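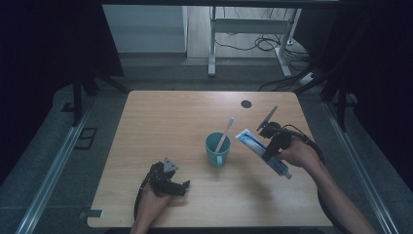
Mi puesto: la taza con el cepillo de dientes, y el tubo de pasta en la pinza derecha.

¿Cómo habéis llevado el paso a enseñar tareas con pinzas en vuestro trabajo?

Hola a todos. Llevo tiempo leyendo la comunidad y hoy me animo a escribir, a ver si alguien ha pasado por lo mismo. Trabajo en Grenela, en la sede de Olmedo, donde preparamos neceseres de aseo para residencias y hospitales. Toda la vida lo hemos hecho a mano: cepillo, pasta, vaso, bolsa, y vuelta a empezar. En diciembre nos reunieron para contarnos que una parte de la preparación se iba a automatizar y que buscaban gente de la casa para grabar los movimientos. Me apunté yo, más por curiosidad que por otra cosa, y ahora paso media jornada con una pinza en cada mano cogiendo y dejando cosas en una mesa.

El trabajo en sí no me disgusta, incluso tiene su gracia cuando le coges el aire. Lo que me cuesta es otra cosa. Primero, los antebrazos, que llego a casa y no puedo ni abrir un bote. Segundo, que nos piden 52 repeticiones válidas por turno y las que salen torpes no cuentan, así que hay días en que te vas con la sensación de no haber hecho nada. Y tercero, las compañeras. Hay una parte del equipo que me mira raro, como si estuviera enseñando a la máquina que las va a mandar a casa. Nadie me ha dicho nada feo, pero en el café se nota. ¿Qué hago? ¿Pido más descansos? ¿Hablo con ellas o dejo que se enfríe?

Perdonad el rollo y gracias de antemano.

Noelia Echevarría
Publicado el 24 de abril de 2025

tallerdelsur

Hola, Noelia, bienvenida. Te cuento lo mío con calma porque me he visto muy reflejado - yo estuve casi un año en algo parecido en el almacén de Cillholm, con frascos y cajas pequeñas.

Lo de los brazos tiene arreglo, o al menos mejora mucho. A mí me pasaba que apretaba la pinza como si se me fuera a escapar la vida, y con un tubo de pasta no hace ninguna falta. Prueba a cerrar hasta que el objeto no resbale y quédate ahí. Mira también por dónde te va el cable: si te cae por encima del antebrazo acabas torciendo la muñeca sin darte cuenta para que no tire, y al final del día eso pasa factura. Nosotros conseguimos 9 minutos de pausa cada hora, y lo pedimos por escrito a prevención con una lista de las molestias de cada uno. Tardaron, pero lo dieron.

De las repeticiones torpes te diría que preguntes qué criterio usan. En mi caso descartaban las tomas con titubeos, y luego el técnico nos explicó que algunas correcciones les servían, por ejemplo cuando el objeto se giraba y lo volvías a colocar bien. Nos lo habrían podido decir el primer día y nos habríamos ahorrado muchos disgustos, pero bueno. Pide que te enseñen unas cuantas tuyas, aceptadas y rechazadas, y las veis juntos.

Y con las compañeras, habla. Yo lo dejé enfriar y se enfrió demasiado. Cuando por fin me senté con ellos, lo que querían saber era muy sencillo: qué puestos cambiaban, cuándo y quién decidía los turnos nuevos. Yo no tenía las respuestas, claro, pero fuimos juntos a preguntar y el ambiente cambió bastante. Dos pasaron luego a revisión de pedidos y una pidió volver a su línea de siempre, que todavía sigue a mano. Tampoco te voy a pintar todo de rosa: a un chico con contrato temporal no le renovaron, y eso dolió.

Mucho ánimo, de verdad. Ya nos dirás cómo va.

mpaz_linea3

Pide un plus. En Hirkcombe nos pagan 650 euros más por trimestre por hacer grabaciones y al principio no lo ofrecían, hubo que reclamarlo. Lo demás se pasa.

Reme de embalaje

Yo te escribo desde el otro lado, desde el de las que miran raro, je. En mi empresa también pusieron a una compañera con las pinzas y reconozco que estuve dos semanas seca con ella. No era por ella, era miedo. Tengo una edad y veintitantos años haciendo lo mismo, y ver a alguien repetir mis gestos para una máquina me removió mucho.

Me ayudó que un día me dejara probar. Yo creía que era coser y cantar y no fui capaz de dejar un cepillo de pie en un vaso a la primera, ni a la quinta. Nos reímos un montón y desde entonces le doy yo consejos de cómo girar la muñeca, que para algo he llenado 2.000 bolsas en una semana de las malas. Pregunta a tu encargado si las demás pueden turnarse contigo. Descansas tú los brazos y ellas ven de qué va. Un abrazo grande desde embalaje.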